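The Flower Sorter of Wivville

By the time the Laston lab let me in that Sunday, the kettle had already boiled twice and the argument over the learning curve was in its second hour. I had written Sokol, the policy we were testing, back in May, and I had grown fond of it the way you grow fond of a slow student who stays late.

Our idea was a simple one, really - teach the arm from a small pile of corrections instead of a mountain of perfect runs.

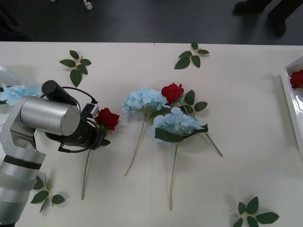
Plason, the older method, had needed 300 demonstrations before it could be trusted with a stem, and Sokol had been given only 44. I kept telling myself that fewer lessons might mean better ones, which is also what my grandmother used to say about piano. With the red rose in the gripper and its thin green stem trailing down across the white table, I found I was holding my breath, as I always do, and thinking of her parlor and the metronome and the good biscuits.

I poured more tea and wrote down the number of corrections from the morning, 23, in my best handwriting.

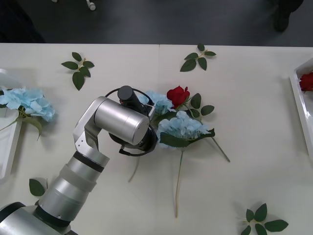

What the Notebook Said

I read that page again on the bus home, past the dark shops and the river, and I thought it might be enough to begin a paper with.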